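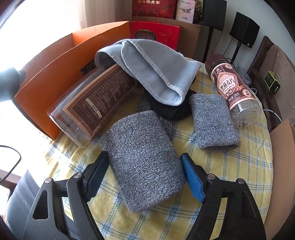 I gave up buying sweaters in October and started mending the ones I had. The first was a cardigan my aunt Bergþóra Skov knit for me, and both elbows had gone through. Matching the yarn took longer than the mending. A speckled yarn like the blue-gray and white one in those two knitted sleeves hides a repair well, as the eye can't find the edge of it. Solid charcoal is harder. Every new stitch shows until it has been worn a while.

I paid 1,483 for a full bag of wool before I learned that most holes need a few yards. I still have nearly all of it. Now I buy single skeins, and I keep the leftovers from each repair with a tag saying which sweater they belong to.

The cardigan took 2 evenings. I picked up stitches below the hole, knit a patch upward and sewed down the sides. The left elbow is neat. The right one puckers — I pulled the yarn too tight and didn't want to undo it.

Next is a hat with a loose brim. Védís Laxdal has lent me her darning mushroom until 9th December, so I should get to it soon.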